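Dell board, October notes

The office desktop started shutting itself off under load, so I finally took the side panel off on Sunday and laid the case flat. It is a Dell, old enough to have both a plain PCI slot and PCIe on the same board, and it has been compiling things for me without complaint for years.

Symptoms first. Idle was fine. Any build longer than 11 minutes ended in a hard power-off, no log entry, fans to full for a second beforehand. The last temperature my script recorded was well above where I like a desktop chip to sit. Pranab Howlader suggested the power supply, and I swapped it for the spare. Same result.

That left the cooler. The old paste came off in flakes. I cleaned the heat spreader with isopropyl and a coffee filter, two passes, then opened the socket to look for debris underneath. On this board the load plate swings up once the retention lever is released. Go slowly here. The lever is under more spring tension than it looks, and a slip lands you in the capacitors.

I left the Quadro in its slot, as it clears the socket area by a good margin. The memory slots are a different matter. They sit right below the CPU, and it is easy to lean on the latches while reaching in.

Reassembly order, for my own reference: seat the processor, close the plate, lock the lever, paste, cooler, fan lead. Tighten the cooler screws diagonally, a few turns at a time.

Under the same build it now holds at 65 degrees and has run through 216 jobs with no shutdown. I still want to replace the case fan — the bearing is noisy — but that can wait until the Litum order arrives.
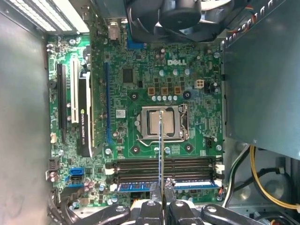

Socket open, load plate up, processor in place.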